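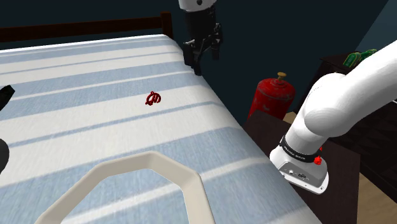
Keeping old movie magazines and star photos at home

My aunt left me her collection of film magazines, publicity stills and lobby cards, and after that I bought more of my own, so now my list has 1,011 items on it. I live in an apartment and I have no special room. These are the habits which work for me.

Choose the right room first. Paper does not like the attic and it does not like the basement. A closet on an inside wall is good, or the lower part of a bookcase that gets no sun. I keep mine in the hallway closet, 3 shelves, and the lowest shelf is a hand's width above the floor. We had a leak from the neighbor's washing machine one October and I was glad for this hand's width.

Take out the metal. Old fan club letters are full of paper clips and pins, and the rust goes into the paper. Do not pull a clip. Put a piece of thin plastic under it, hold the paper flat with your palm and slide the clip off slowly. Staples in the spine of a magazine I leave where they are, unless they already make brown marks.

Magazines lie flat, in piles not higher than your hand is long. If you stand them up without enough neighbors they bend, and a bent spine stays bent. Put the heaviest ones at the bottom. Between every few issues I put a sheet of acid-free board from Gemach, the stationery shop near my tram stop, but any board marked acid-free will do.

Photographs need sleeves of polyester or polypropylene. The soft, shiny kind with a strong smell is PVC, and it will stick to the picture after some years. I lost a very nice portrait of a red-haired dancer in a green dress this way. The dress stayed on the sleeve.

Clean with a soft brush, from the middle to the outside. A wide makeup brush, never used, is as good as the expensive ones. No damp cloth, no bread, no eraser on a printed cover. For a musty smell, put the magazine in a big box with an open bowl of baking soda next to it (the soda must not touch the paper), close the lid and wait 13 days. I once did 2 weeks and saw no difference, so take it as you like.

Signed photos I write about with some fear. Never press a sleeve against a fountain pen signature which looks fresh or sticky, and keep the photo out of the light. If you want a star on the wall, hang a copy and leave the original in the box. A copy shop makes a good one on matte paper.

Write labels in soft pencil, on the back and near the edge, and write before the photo goes in the sleeve. Title, year, who is in it, where you bought it. I also have a notebook with the same numbers — a computer list is faster, but the notebook has never asked me for a password.

Tape is the last thing. Please do not repair a torn cover with the clear tape from the kitchen drawer. A torn page in a good sleeve will wait for many years until you know what to do with it.

Teresa Brzozowska

More from this blog
Projecting old movies on a bedroom wall
Frames for lobby cards of odd sizes
How to pack posters for the mail
Which movie star books are worth a second copy

Contact | © January 2021 Teresa Brzozowska | Back to top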